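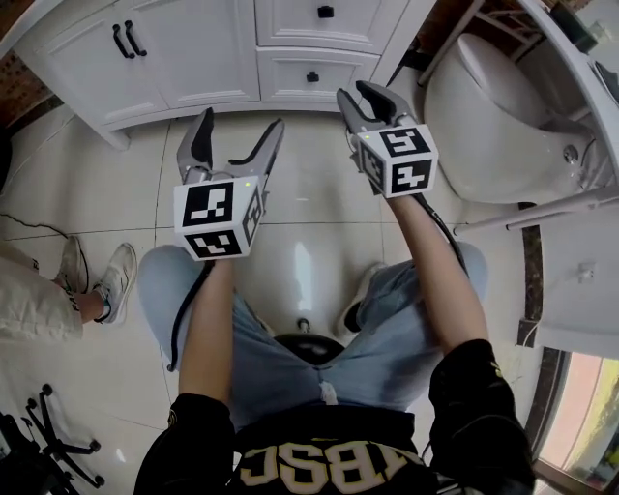
Wax hands, sore feet, a llama

Posted in: Diary, Days Out, Celebrity Stuff

10 July 2022

Quick one before bed. Feet are killing me. Went to the opening of the Stiltitz show in Stenden, the one with the famous pets room, and I have opinions.

Got there early like an idiot. Doors at 11, line already past the bakery. Parveen Begum was saving me a spot and had eaten both the pastries by the time I parked. Fine. She drove over in August last year when the whole thing got postponed and she was still mad about that, so I let it go.

Tickets went up again. Two dollars more than the website said, "handling." Handling what, I carried it myself.

So. Kalura the llama. If you don't know Kalura – the one from the mattress ads, spits at the weatherman, had that Christmas single my sister played until we hid her phone. They've done her life size with real looking lashes and a motor in the neck so she turns and stares at you. Very good stare. The jaw is supposed to go as well but it was stuck half open all morning and she looked like she was about to ask for the manager. A man with a screwdriver came, went away again, came back with a smaller screwdriver.

Then the real Kalura turned up for the unveiling!! In a sash. Walked straight past her own statue and ate the flower arrangement, card and all. Best thing I've seen all year. Kids screaming. Her handler, Khan, one name only apparently, gave a little speech about what an honor it was and how she started out in a petting zoo with a bad hip, and I got a bit teary, which Parveen will be bringing up until I die.

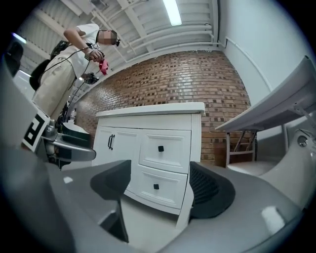 Line for a photo with her was 58 minutes by my phone. I know becuase I timed it so I could complain properly. Worth it? Sort of. In mine she's looking at somebody's sandwich. Parveen's came out gorgeous, ears up, sash straight, the works. Typical.

Rest of the pets room, fast, before I forget:

The skateboarding bulldog – great. Wrong color nose though.
The parrot from the quiz show – says three phrases, all of them rude in the original, all cleaned up. Boo.
That white cat off the yogurt commercials – looks like a pillow. Sorry.

Upstairs is the humans and I didn't care much. Soap actors, a couple of singers, a chef I thought was a politician. The old hands-in-wax booth is still there but now they want extra for the color dip. Did it anyway. Peace sign, purple. One finger came off in the car.

Gift shop. Told myself no. Came out with a Kalura mug, a Kalura tea towel and a keychain for Mom. The plush llamas were numbered on the foot and mine would have been 892, so I'm guessing the "limited edition" is not all that limited. Put it back. Kind of regret putting it back.

Lunch was chips on a wall. Parveen wants to go again when the jaw is fixed, says we paid for a jaw. She has already written them an email, read it to me twice, the second time with the angry bits taken out and then put back in.

Need to: text Mom re keychain, find glue for the finger, move the dentist. Also I left my sunglasses somewhere, probly the ladies room by the coat check. Will call tomorow if I remember.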